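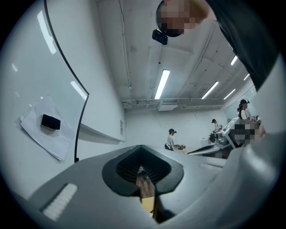

Can it do the washing up yet?

Short answer no. Longer answer, well, sort of, on a good morning, with the right mug.

I get asked this more than anything else now. At weddings, at the dentist. People hear you write about machines for a living and they want to know when one is coming to empty the dishwasher. Not if. When. And they want a year, and I never give one, and they look at me as if I'm keeping it back for somebody else.

So, an attempt at a proper answer. Written fast, on a train, between two visits, sorry about the state of it.

What's good

Quite a lot, is the thing. I've been rude about this field for years and I owe it a fair paragraph.

Grippers are better. Soft bits where there used to be hard bits. Ridged pads, rubbery edges, fingers that give a little. Five years ago most of what I saw in workshops was two metal plates closing on a wooden block, and everyone clapping when the block went up. Now I see arms pick up a tea towel. Badly, but a tea towel! A tea towel is a horrible object if you're a machine. It has no shape. It has a different shape every time you put it down.

And the teaching is different. That's the real change I think. Nobody sensible writes out the instructions any more, move here, close, lift. A person holds a gripper in their own hand and does the job with it, over and over, with cameras running, and the arm is trained on that. You borrow the person's sense of how to do it. Which means you need people. Rooms of people, under strip lights, at tables, doing the same small chore until lunch and then again after.

I find I like those rooms. They are more honest than the launch videos. There's a whiteboard, there's paper curling at the corners, somebody is sat down who would clearly rather be stood up. It looks like work because it is work.

What isn't

Everything after the first go.

I watched a shelf stacking arm in Dridberg in June, at a distribution place that does pet food and garden stuff. Lovely machine. It took bags from a pallet and put them on a rack and for the best part of an hour I had nothing to write down. Then a bag came through with a split seam. Bit of grit on the belt. The arm picked up the next bag, and the next one, and carried on placing them perfectly on top of a growing heap of sunflower seeds. A woman with a broom came over and stopped it. She didn't even look cross. She had the walk of someone who'd done it already that morning.

That is the gap. Right there. The arm can do the job, the job is the easy bit. What it can't do is notice that the job has changed.

People in the trade will say this is being worked on. Yes. It was being worked on when I started.

The Ukeck kitchen

The firm with the most believable household demo I've seen is Ukeck, who have fitted out a flat above a carpet shop with a proper kitchen in it. Real taps. Drawers that stick a bit. I turned up expecting the usual and came away, I'll admit, impressed for most of a bus ride.

It cleared a table. Two plates, a glass, a fork, a mug with a bit of cold tea in it. The tea got poured out first, in the sink, which nearly made me cheer. Plates in the rack. Fork in the rack. The glass took a while, a long hover over the glass, and then it was done.

I asked to swap the mug. They were nice about it, they let me. I put down a wide one with a handle that's been glued back on at a slightly wrong angle, my own, from my bag, I take it to all of these. The arm went in, stopped, went in from the other side, stopped. Then it parked itself. Politely.

Three seconds of a teenager's time, that mug. A grumpy teenager.

I'm not telling this to be smug. Parking was the right thing to do, I'd sooner have it stop than drop the mug. But a helper that stops when it meets a mug it doesn't know is a helper you have to stay in the room for. And if I'm staying in the room I might as well wash the mug.

They told me their people had done almost 3,000 goes at clearing that table before the arm got one right on its own. I've thought about that number a lot. It sounds huge. Then you think how many times a grown adult has cleared a table, and it doesn't sound like much at all. And none of those goes had my mug in it.

The shop floor is a different question

I keep seeing the two run together and they shouldn't be. Home and factory.

A factory can be changed to suit the machine. That's what a factory is, pretty much, a building that's been changed to suit machines. You paint lines on the floor. You make all the boxes the same. You tell the supplier to turn the labels round. Plirard, who pack bathroom fittings, did exactly that, they moved to 3 carton sizes from I forget how many, a lot, and after that their arms ran fine. A cynic would say the boxes got cleverer and the robots stayed where they were. I am that cynic, but the packing line does work and the people who used to have bad shoulders from it are now on inspection with chairs. I asked two of them. They were pleased about the chairs. Less pleased about the night rota but that's another column.

A home can't be changed like that. Or it can, but then you're living in a packing line. Your home has a cat in it. Your home has the drawer with the batteries and the birthday candles and the key for something. Nobody is going to turn the labels round in that drawer.

So when a company says it's working well in the warehouse and therefore the home is next, I want the word therefore taken off them.

Money, briefly

Brief because I haven't got good numbers and nor has anyone else who'll talk to me.

Zein do a countertop thing, one arm, clamps on, meant for light chores. Folding, sorting, wiping. They talk about getting it under 2,000 pounds. Fine. Say they do. What does it fold? Flannels, small towels, t-shirts if they're laid out flat first. Laid out by who? By you. I timed myself, laying out a t-shirt so a machine can fold it takes longer than folding the t-shirt. I did it several times because I thought I must be being slow.

Now, for somebody whose hands don't work well, that sum comes out different, and I don't want to be the able bodied bloke sneering at it. An arm that wipes down a worktop when you can't grip a cloth is worth a good deal. I had two long letters saying so after my last piece and both were right. But that isn't who the adverts are aimed at. The adverts are aimed at a couple with a big white kitchen and nothing wrong with either of them.

If I ran one of these firms, and thank god, I'd drop the couple and go and talk to occupational therapists for a year.

The people doing the teaching

This is the bit I most wanted to get to and I've left it late, typical.

All that skill comes from somebody's wrist. When a machine does wipe a table nicely, one long stroke then a flick to catch the crumbs, that flick belongs to a person. Somebody's mum taught them that flick. They did it with a gripper in their hand maybe 500 times in a week, and it went into the pile with everyone elses.

They get paid by the hour. In the places I've been they're paid all right, not brilliantly. It's tiring in a way that doesn't look tiring. Arm up, arm out, the tool has a bit of weight to it, try holding a full kettle out in front of you and pretending to think about nothing. One lad told me he'd started picking things up at home as if his hand only had two fingers.

I would like those people named somewhere. In the credits, if there were credits. Films manage it, films list the person who drove the van. And I'd like them asked more questions, becuase they know things. They know which cloths are awful. They know that the second plate is harder than the first because you've got to get under it. Every time I've had ten minutes with one of them I've learnt more than in an hour of slides.

There's also the awkward matter of whether they're teaching themselves out of a job. I don't think so, not soon. Partly for all the reasons further up. Partly because every new mug is more work for them. If my sums are right there's a fair bit of employment in mugs.

So, yet?

Shop floor, yes, where the boxes behave. Has been yes for ages, it's just got a bit wider.

Home, one chore at a time, with someone stood nearby, in a kitchen it's met before. I'd call that a no. The people selling it would call it a yes with conditions. We had that argument over sandwiches and neither of us shifted.

What would change my mind? Same as ever. Put it in a house it has never seen, at half past six in the evening, with tea on and the kids in and the sink already full. Leave the room. Shut the door. Come back in an hour. If the sink's empty and the cat's fine I'll write the piece and I'll eat whatever hat you like.

I've offered this to four companies now. One said they'd get back to me after the summer. The offer's open, the mug is in my bag, and I can do most evenings.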